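# Memoria del proyecto: enseñar a un robot a recoger la cocina

Pues al final me tocó la parte que no quería nadie del grupo, la de grabar ejemplos, y le he cogido hasta cariño. Los demás se quedaron con el entrenamiento y las gráficas bonitas, y yo me pasé octubre entero teleoperando dos brazos en la cocina de pruebas del laboratorio Vancombe. Cuento cómo fue, con lo que salió bien y lo que haría de otra manera.

## Cómo grabamos

El conjunto de datos se llama Skullis (el nombre venía ya puesto, yo no tuve nada que ver). Cada ejemplo es un episodio completo: coger un objeto, llevarlo a su sitio y soltarlo. Guardamos el vídeo de la cámara de la cabeza, las posiciones de las articulaciones de los 2 brazos y una frase corta que dice qué se está haciendo. Para sincronizarlo todo usé Drulter, que va de maravilla hasta que se llena el disco, y entonces no avisa y te enteras por la tarde, cuando ya has perdido media sesión.

Trabajé con cinco tareas, casi todas con vajilla. La del vaso fue mi favorita y también la que más guerra me dio, porque la mano tiene que rodearlo por abajo sin taparle la boca y con los dedos es facilísimo pasarse de fuerza. 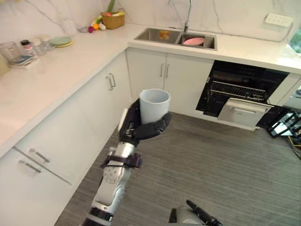

¿Por qué no basta con grabar muchas veces el mismo movimiento perfecto? Porque el modelo aprende solo ese camino y se pierde en cuanto el objeto aparece un poco desplazado; le vienen mejor salidas distintas, agarres variados y alguna corrección a mitad de episodio.

Eso lo aprendí a las malas, claro. La primera semana dejaba siempre todo igual, ordenadito, y me salían unos episodios preciosos que luego servían de muy poco. Después empecé a mover las cosas entre toma y toma y a cambiar la postura inicial de los brazos (¡y a grabar también con la encimera llena de trastos!).

## Lo que quedó

En total grabé 1555 episodios y descarté 107 en la revisión. Casi todos los descartes fueron por lo mismo:

- el objeto se escapaba de la mano y yo cortaba tarde
- la frase no coincidía con lo que hacía el brazo
- saltos en la señal de las articulaciones

Los fallos con recuperación los dejé dentro, etiquetados aparte. En el grupo hubo discusión con esto y sigo pensando que hicimos bien, aunque todavía falta la comparación entrenando sin ellos.

## Pendiente

Me gustaría repetir la tarea del vaso con la mano izquierda, que tiene muchos menos ejemplos, y probar el método de etiquetado Fujimoto que usan en el otro grupo de prácticas. También hay que escribir un guion para variar las posiciones, que yo las cambiaba a ojo y se nota: tengo una manía tremenda con poner las cosas cerca del fregadero.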